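Home | News | Services | Press | Contact

Reading time: 2 min

Treretti brings separate waste collection to 20 more apartment buildings

From February, residents of 20 apartment buildings in the Momitz district will be able to separate their packaging waste at home. The local waste company Treretti has signed an agreement for this service with the housing manager Siu.

Until now, these households had only one container for all waste. Under the new agreement, every building receives separate containers for bottles, plastic and cans. They will be emptied every Wednesday, starting at 7 a.m. The service will reach more than 4,000 residents.

"People told us many times that they want to sort, but the nearest collection point is too far for them," said Yvonne Gosling, head of customer service at Treretti. "Now they will have it next to their own door."

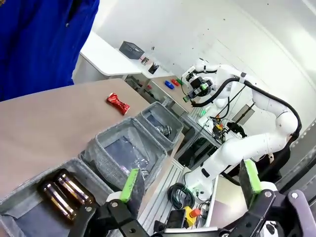
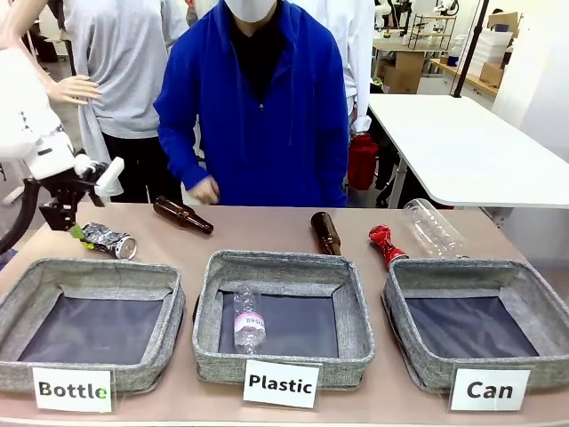
Gray fabric bins on a table, used for sorting drink packaging.

Siu will pay for the preparation of the container areas, and the monthly fee for residents stays the same during the first year.

"We ask residents to empty the bottles before they bring them down. It is a small thing, but it helps our drivers very much," said Justinas Mockus, operations manager at Treretti.

Residents can ask for a printed sorting guide at the Siu office in Momitz.

Last updated: Wednesday, 4:10 p.m.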